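Report on the Visit to the Horkgate Open Day
Jukbridge Institute for Workplace Design, Interiors Section

Members of the Interiors Section attended the June open day at Horkgate, where the Stukis furniture works and the Muli reading and drawing school share a building. The visit followed an invitation from Stukis, which supplied benches and cabinets to the Institute's own teaching rooms last year. Its purpose was to look at how the firm arranges and marks its rooms, and to gather material for the revision of our guide to shared workrooms. The notes below were taken by several members and have been combined in the order of the tour.

Arrival and entrance hall

The building stands behind the bus station and is entered from the yard, not from the street. First-time visitors should be told this in advance. The street door is still marked as an entrance, and part of our group waited at it until a member of the front desk staff came around to fetch them. The yard entrance is level, well lit and wide enough for deliveries and visitors to pass each other.

Almost 200 people had registered for the day. They were divided into groups at the front desk and given a folded plan of the ground floor. The plan is printed in a single color, with room names written out in full. Our members found it easier to use than the large wall map in the hall, on which the rooms are numbered in the order in which they were built. The numbers do not match the order in which a visitor reaches them, and two of our party went to the veneer store in search of the restrooms.

Coats were left on a long rail by the stairs. There were enough hooks, but no shelf for bags, and the bags ended up along the wall, where they narrowed the passage to the first workroom.

The timber store and cutting room

The public works area open to visitors measures 1198 square meters, and the timber store takes up a good share of it. Boards are stacked by species and length on racks that can be reached from both sides. The ends are painted by year of purchase. The guide explained that the color code has been in use longer than anyone now at the firm and that a key to it hangs inside the store. The key was faded, and the green and the blue could not be told apart. The firm has been told and intends to reprint it.

The cutting room was stopped for the duration of the tour. Off-cuts are sorted into bins by length, and the bins are offered to the Muli school for model making before anything is sent for disposal. Several members asked about this arrangement in detail. No money changes hands, and the school collects on Monday. The bins themselves are built from rejected drawer sides, and their joints had held up well under rough use.

Dust in this room was low. The floor had been painted pale gray, which makes spilled screws easy to find, and a clear path was marked in white from door to door. The path is 1525 millimeters wide. That figure was chosen so that two people carrying a tabletop on edge can turn at the corner without stepping over the line, and the guide invited two visitors to try it with a sheet of board. They managed it on the second attempt.

Assembly and finishing

Assembly is carried out at benches placed in pairs, back to back, with a shared tool rack between them. Each rack holds only what is needed for the current order, and it is refilled from a central cupboard when the order changes. The members from our teaching staff took particular interest in this. Our own racks hold a full set at every place, and a good deal of time goes into checking them at the end of the day.

The benches are adjustable, but only with a wrench. Staff said that they had been set once, on delivery, and left alone. A visitor from another group suggested crank handles. The firm had tried them on one bench and found that sleeves caught on them.

Finishing takes place in a closed room, and visitors looked in through the door panel. Samples of oil and wax finishes were laid out on a table in the corridor, each with a card giving the number of coats. The cards had been handled all morning and some had been put back beside the wrong sample. We recommend that any similar display at the Institute have its cards fixed down.

Refreshments

Coffee and sandwiches were served in the staff dining room. The tables are of the firm's own make, from a line that is no longer sold, and they show what the line looks like after long daily use. The edges had worn to a dull shine, and the tops bore rings and scratches, but all of them stood level. Stukis has chosen not to refinish them. Our members thought this the most useful product display of the day, although it was not offered as one.

Seating was short at the busiest time. The school's students brought in stools from upstairs.

Rooms on the garden side

After the break, the tour continued to the rooms on the garden side of the building. The change from the cutting room is considerable. The older rooms were laid out with small windows set high in the wall, so that racks could stand beneath them. On the garden side, large windows with dark frames, divided into panes, were preferred, and the furniture and fittings were chosen in black and other dark finishes to go with them.

This part of the visit led to the longest discussion. Dark fittings against a bright window are handsome from the doorway, and visitors said so freely. They are harder to work with at close range. On a sunny day the eye adjusts to the glass, and whatever stands in front of it is read as an outline. The detail on a black surface can then be lost, including the very marks that are meant to help people find things. The guide acknowledged the difficulty and said that blinds had been priced for the whole side. The staff had been consulted and were divided. Those who sit near the glass wanted blinds, and those farther back did not want to give up the light.

Two remedies short of blinds were discussed. The first is to turn the work so that the window is at the side of the person and not in front. The second is to raise the contrast of the marking itself, with light lettering or a bright ground on the dark finish. A long black beam fitted with a dark label plate gave the group something to talk over: the plate carries a yellow sticker with small black print and, next to it, a line of white Chinese characters. Members agreed that a yellow ground and white lettering are both sound choices on black. The size of the lettering was another matter, and opinion in the group differed on how small print may be before a person has to step up to the plate to read it.
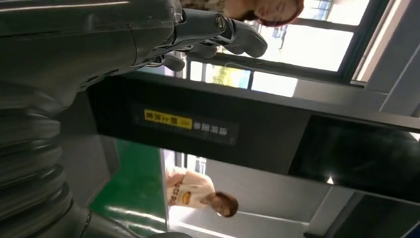

Viera Říha wrote after reading a draft of this report that the Institute's guide should say less about color and more about height. In her view a label at the level of the hand is read when the hand is already there, and a label at the level of the eye is read from the door, so a shared workroom needs both kinds and should not ask one plate to do the two jobs. She also asked that the revised guide cover rooms used in more than one language, where each line should be given the same weight of lettering and neither be treated as a footnote to the other. The section has accepted both points, and they will be added to the chapter on fixed markings. Her further request, that the chapter be illustrated from rooms in daily use, will be taken up with the publications office.

The school rooms

The Muli school occupies the upper floor and opened two of its rooms for the afternoon. The drawing room has tilting tables along the walls and a large flat table in the middle for shared work. Students had set out models made from the works' off-cuts, among them a staircase in ash and a row of small chairs, all to the same scale. Visitors were allowed to handle the chairs. One lost a leg in the course of the afternoon and was glued by its maker on the spot.

The reading room is carpeted and very quiet. Its shelves are deep, which suits large-format pattern books, but ordinary volumes stand two rows thick and the back row is hard to search. The librarian has placed a list of the hidden titles at the end of each shelf. The lists are in pencil and kept up to date.

Close of the visit

The open day ended at 4 p.m. with a short question period in the entrance hall. Questions concerned delivery times, the supply of spare hinges for older cabinets, and whether the works would open again in the fall. Stukis confirmed that hinges for the older cabinets remain in stock and can be ordered by sending a tracing of the plate.

Matters for follow-up by the Institute

The section will try the shared tool rack in one teaching room for a term and will report on the time spent at the evening check.

The width of the marked path in our own cutting room will be measured and compared with the Horkgate figure.

Stukis has offered sample label plates in several finishes. These will be placed near the windows in the north and south studios and read by staff and students at different times of day.

A letter of thanks has been sent to Stukis and to the Muli school. Members who still hold visitor badges are asked to leave them at the section office for return.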